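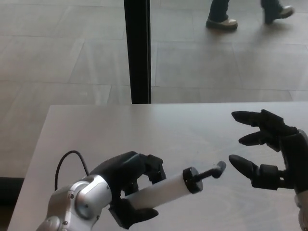
Chapter 14
Patch Notes and the Live Game

Before you start: reread the bit on version numbers from last chapter. You'll need it by page two.

What this chapter covers
How a studio tells players what changed. Who writes the notes, who reads them, why the first draft is nearly always too long. Then a bit on hotfixes. Server downtime gets its own chapter, so only a quick mention here.

A case to begin with
On Feb 27, 2024 the studio Lindatetti put out a mid-season patch for its football game, Drarnasport. Big one. New stadium, new kits, a rework of the tackling, and a long tail of bug fixes. The notes ran to 2,511 words. Posted one hour before the servers came back up.

Players skimmed. Of course they did. Most went straight to the tackling section, read the first line ("slide tackles now cost more stamina") and closed the tab. The actual cost was in the fourth paragraph, under a heading called Miscellaneous. By evening the forum had about 600 posts on it, a fair few arguing over a number that was in the notes the whole time.

The writer was Edgardo Saludo, then fairly new to the job. His later version of the same notes is printed at the end of the chapter. Same facts, diffrent order. Read both before you try the exercises.

Some terms
Patch: any change sent out to a game that's already on sale.
Hotfix: a small change, usually made on the server side, no download needed. Usually. Some studios use the word for anything they do in a rush, so check.
Balance change: numbers go up or down. Damage, speed, stamina, cost. Nothing is broken, somebody just decided it should feel different.
Known issue: a bug the studio has found and hasn't fixed yet. Goes at the bottom of the notes by habit. We'll argue with the habit in section 2.
Rollback: putting the old version back. Painful. Progress made in between can be lost, and players will want to know if theirs was.

Who reads the notes
Not one crowd. The competitive player wants numbers, old value and new value side by side. The weekend player wants to know if there's anything new to do and how big the download is. Parents, sometimes, checking whether the chat settings have changed. And then the people who make videos, who read every line aloud and will find your spelling mistakes.

Okeke, a small co-op farming game, tried splitting its notes in half. Short page for everybody, long page for whoever clicks through. Worked alright until the two pages disagreed about the price of a watering can. The short page had been written a week earlier and never got checked again. Keep that one in mind when we get to Goreseo, the tool that builds both pages from the same list of changes, becuase it has troubles of its own.

Warm-up
Find the notes for the last update to any game you play. Time yourself looking for one specific number in them. Write down where it was, what heading it sat under, and where you looked first. Bring it to class, section 1 starts from there.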